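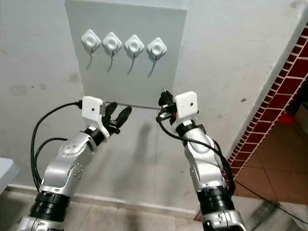 Cable hooks, day one of the great hallway cleanup. I have been whingeing on here about my charger drawer since August so it's only fair you lot get the follow-up

The drawer, for anyone new: every cable I've ever owned, in one knot, under the takeaway menus. Looking for the short one for my headphones meant pulling out the whole nest and swearing at it

So the new system is white square stick-on hooks, hung like little diamonds, on a light grey panel on the wall. One cable per hook. Shortest on the left and they get longer as you go right

Yes the row slopes down to the right. Yes I've seen it. Three people have already messaged me

Tahsin Bhuiyan (hi Tahsin) reckons I should peel them all off and start again with a level. Tahsin can come over and do it himself, I'll put the kettle on

I've kind of come around to the slope though?? It goes down while the cables get longer, so it looks a bit like a chart of something going badly

For those asking, they're the Jillo ones, pack of 4, from the hardware place in Brollton. There was a Clenov set as well, 13 bucks, but those were a shiny colour and I wanted white

The pack says 900 grams a hook. A charging cable weighs about as much as a biscuit so I think we're right

Wipe the surface down first and let it dry properly! I skipped that with the tea towel hook in my last place and found it in the sink one morning

Someone asked why not just bin the cables. Mate, I've tried. The second I chuck one out I find the thing it belonged to

Also someone asked about the long extension leads. No, they're staying in the tub in the laundry. I'm not hanging those off a stick-on anything

Next up is the shelf by the front door, currently home to 200 loose screws and every spare key from every flat I've lived in. Mrs Talukder across the landing has offered me her old jam jars and I said yes before she'd finished the sentence

If you've got a good way of labelling keys, tell me, I'm all ears. Masking tape goes gross after a month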